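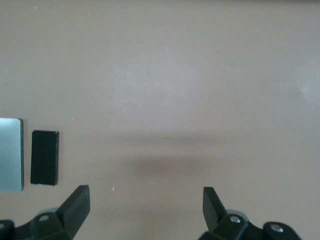

Pandinik Community Repair and Reuse
Progress report, second quarter of funding
Prepared by Stuart Bickerstaff, project manager

Summary

The project is running to plan in most respects. The Saturday sessions have been replaced by evening ones, as agreed with you in April, and attendance has gone up. The tool library opened in May, a month later than we said it would. Spending is slightly under budget, mainly on staff travel.

Repair evenings

We now run repair evenings at both sites, starting at 6.30pm. Between April and the end of June people brought in 616 items. Small kitchen appliances were the largest group, followed by lamps, clothing and bicycles. Textile repairs have grown faster than we expected and the sewing table usually has a queue by 7pm. We have moved one of the electrical benches into the side room to make space.

Things we could not mend were mostly cordless vacuum cleaners and cheap toasters with riveted cases. Where an owner did not want the item back we stripped it for parts. The parts store is now labelled and on shelves, although the fuses and plugs still need sorting.

Tool library

The library holds more than 200 tools, nearly all donated. Borrowing was slow in May and picked up in June, when people started on their gardens. Hedge trimmers and the carpet cleaner are booked well ahead. Hand tools go out much less and we may thin them out.

The delay in opening was down to insurance. Our first insurer would not cover lending of powered cutting tools, and it took several weeks to find one that would. The new policy costs more than we allowed for. We have met the difference this year from the travel underspend – next year it will need its own line.

Bookings are handled through Plustari. It does the job, but it does not send reminders for overdue loans, so we are doing those by phone. We have asked whether reminders can be added and are waiting for a reply.

Training

We offered 40 training places in basic electrical safety testing and filled all of them. The first group finished in June. A second course on sewing machine servicing had to be put back when the tutor was ill, and will now start in September.

Problems

Parking at the Bugti Road site is still poor. People carrying heavy items have to walk from the pay and display, and we think this puts some off. We have written to the landlord asking for 4 spaces on repair evenings.

Next quarter

Finish sorting the parts store
Start the sewing machine course
Agree terms with the landlord on parking
Send you the revised budget with insurance shown separately

The next report will follow in October.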